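Teaching by hand: an afternoon at the Wollis open day

Wollis held its autumn open day in October, and for the first time the demonstration flat at Kemunel was part of the tour. The company collects manipulation data there for Roussel, its household arm programme. I spoke to the engineer who runs the flat between two of the afternoon sessions. She asked that her name be left out, as the company prefers the group to be credited.

The flat is furnished from second-hand shops and is changed often. "If the furniture stays where it is, the model learns the furniture," she said. "We move a table and the success rate drops. That drop is the figure I look at first."

Most visitors came expecting to see an arm. The larger part of the demonstration was given to people holding the grippers themselves. The operator carries out an ordinary task with one gripper in each hand, and the position of each is logged through the whole movement. The same finger geometry is later fitted to the arm, so that a grasp recorded by hand can be repeated by the machine without much conversion.

I asked why they did not simply drive the arm remotely. "We did, for 2 years," she said. "It is slow and it is tiring, and people start to move like the robot. With the grippers in the hand they move more like themselves. The recordings are shorter and there are more of them."

The set now stands at 1372 accepted recordings. The target for the first release is 4000. She would not give a date for it. Rejections are mostly for tracking loss, when an operator turns a wrist so far that the markers on the gripper can no longer be read. A smaller share is rejected for hesitation, which the Tenus software flags when both grippers are still for too long.

Table work is the current subject. It was chosen because the objects are small, the surfaces differ and both hands are needed. Round metal things are a known difficulty – they reflect, and the fingers have few edges to close on. Cloth adds another, as it can shift under a dish when the dish is pushed.

"A patterned cloth is a fair test for the vision side," she said. "We had a version that treated the squares as objects. It would reach for them very confidently."

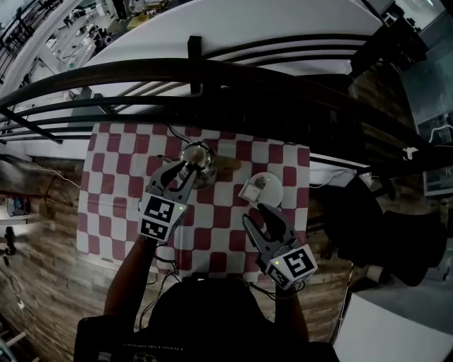

New operators are given 47 minutes of practice before anything they do is kept. She considers this generous. The usual fault is closing the fingers too early, and it tends to go once the operator stops watching the fingers and watches the object.

On cost she was brief. The hand-held pair is cheap next to an arm, and a broken finger can be replaced at the bench. The cables are the part she would most like to be rid of. "A wireless version exists," she said. "It drops samples, so it stays in a drawer – I would sooner have the cable and all the data."

The next block of sessions will cover drawers and cupboard doors. Visitors who wish to try the grippers can put their names down at the Kemunel front desk, where the list is kept until the end of the month.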